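Trillska open day, July: who went?

kristyna_h
Member, 115 posts
Went to the Trillska open day at the Ellby site. The main demo was a person working with two hand-held grippers at a white table, a plastic tub on one side and a box of food wrap. Two from when I was there:

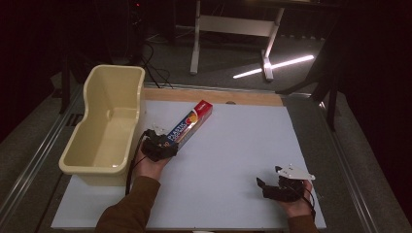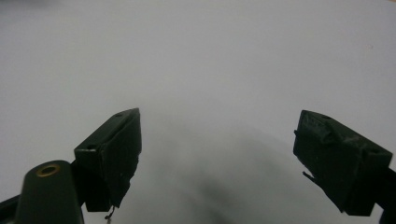 We got 31 minutes at the station before the next group came in. I asked about finger wear and was told they swap them every 4 weeks.

pmachala
Four weeks sounds short for printed fingers doing light boxes. Did they say what material?

kristyna_h
No. I should have asked.

Gornholm_Leo
I was in the 2 pm group. I thought it was thin for an open day. I wanted to see an arm run the task by itself.

rozalia
Disagree. The invitation said hand-held tools, and I learned more from watching the hands than I would from another arm on a loop.

Gornholm_Leo
Mine didn't say that. It said "automation in packing."

pmachala
Is there another one planned? I'd go for the fingers alone.

rozalia
Marcela at the front desk is keeping a list. Email her.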